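双腕把持研究プロジェクト「Clisteo」 よくあるご質問

最終更新:2023年9月21日

本ページでは、Drinmont研究所が進める双腕ロボットの把持研究について、お問い合わせの多い事項に回答いたします。

Q1. どのような研究ですか。

家庭や店舗にある日用品を対象に、人の操作記録から双腕アームの動作方策を学習させる研究です。物品の形状モデルを事前に登録せず、カメラ画像と関節角のみを入力とする点に特色があります。

Q2. 対象物品はどのように選定していますか。

市販品から、剛体容器、紙箱、軟包装の各区分にわたり71品目を選定しました。透光性のある容器は表面の反射により輪郭の推定が不安定になりやすいため、重点品目に指定しています。リステリンのボトルもその一つで、手先カメラの視野では、ラベルの文字が逆さになる向きも含めて扱います。

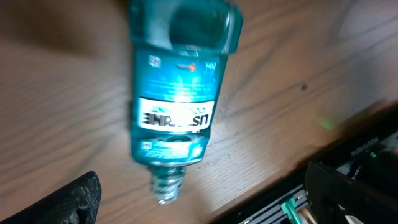 Q3. データの規模を教えてください。

4月までに3226件の操作記録を収録しました。このうち200件は評価専用とし、学習には使用していません。1件の記録は、俯瞰カメラと手先カメラの映像、両腕の関節角、グリッパの開度から構成されます。

Q4. 作業環境はどのようなものですか。

木製の天板の手前側にレールを設け、アームを配置しています。灰色の格子状のかごを天板の左側に置く配置では、かごの内外にある物品をいずれも操作対象とします。横倒しのボトルについては、首部と胴部のどちらを把持するかを方策が選択します。 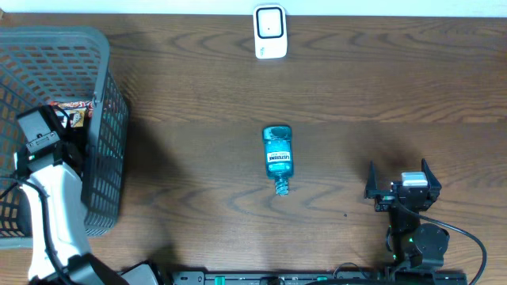 Nandi Sithole氏からは、かごの位置を固定したままでは方策が座標を記憶しているだけではないか、とのご指摘をいただきました。評価時にはかごの位置と向きを試行ごとに変更しており、固定配置の結果とは区別して集計しています。

Q5. 柔らかい包装も把持できますか。

把持は可能ですが、剛体容器に比べて成功率は低くなります。しわの寄り方によって外形が変わるため、同一の品目であっても見え方が一定しません。現行の方策Mulexでは、把持点を一度に決定せず、接近の過程で手先カメラの画像により逐次更新します。橙色の菓子包装のように下端を挟んで立てる姿勢では、上端の圧着部が姿勢推定の手掛かりとなります。

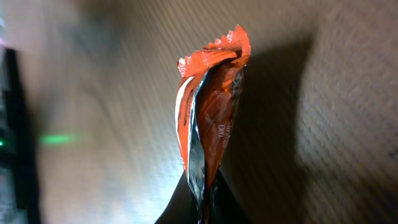
滑りの検出には触覚センサが不可欠であり、画像だけでは遅れが生じるはずだ、というご意見も寄せられています。遅れが生じる点は当研究所も認識しております。現段階では画像のみの性能を基準値として確定させることを優先し、触覚の併用は次期計画で検討いたします。

Q6. 物品が密集している場合はどうなりますか。

隣接する物品への接触が、失敗の主な要因となっています。小箱の角とボトルが近接する配置では、アーム自体が俯瞰カメラの視野を遮ることもあり、手先カメラの情報に重みを移す処理を加えました。評価では密集の度合いを6段階に分け、段階ごとに結果を示しています。
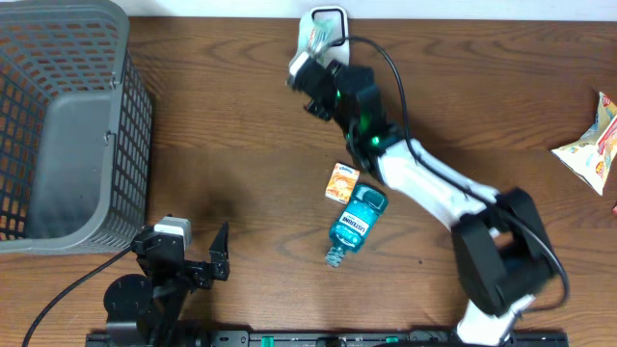
Q7. データは公開されますか。

評価用の200件について、学術目的に限り提供しております。ご希望の方は、所属機関名と利用目的を明記のうえ、申請書をご提出ください。学習用データの公開範囲は、共同研究先のBhatia社と協議中です。

Q8. 見学はできますか。

研究機関および教育機関からのお申し込みを受け付けております。収録中は実験区画への立ち入りをお断りする場合がございますので、あらかじめご了承ください。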